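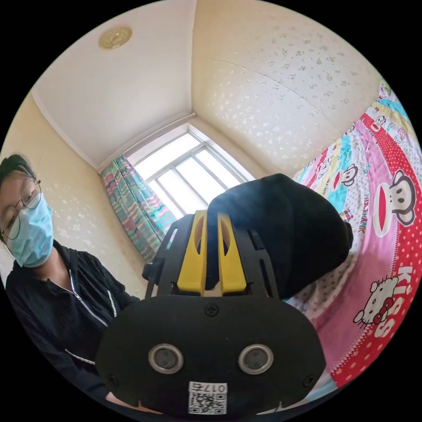 Glasses with a mask, the usual combination

Lists > Glasses-and-Masks > Archive > Fogging and nose wire

Dear Bukola, dear all,

Bukola Idahosa wrote:
> I wear the mask 5 hours per day and my lenses go white
> on the stairs. Is the spray from Jendimell worth the
> money, or is soap enough?

I have tried both since December. Soap is enough for me, but you must let it dry on the lens and not rinse it again. I polish it with a soft cotton cloth. Paper scratches the coating, as I learned on my old Sandetti pair.

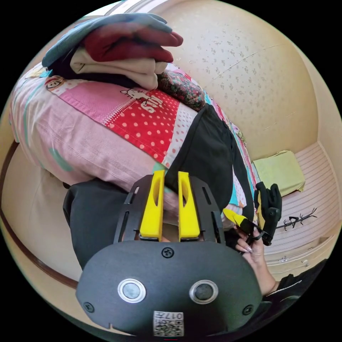 The spray lasts longer, I admit. With one bottle I had 46 days, and on cold mornings it was better than soap. However, it left a small rainbow in the corner of the left lens, and my optician in Vumavthorpe did not like it.

More important is the wire on the nose. Please press it with two fingers, from the middle to the outside, before you put the glasses on. Then the glasses sit over the edge of the mask and hold it down.

Graziella asked for tape also. I have no experience with it, maybe Dario can answer.

With kind regards,
Eduard Gajdoš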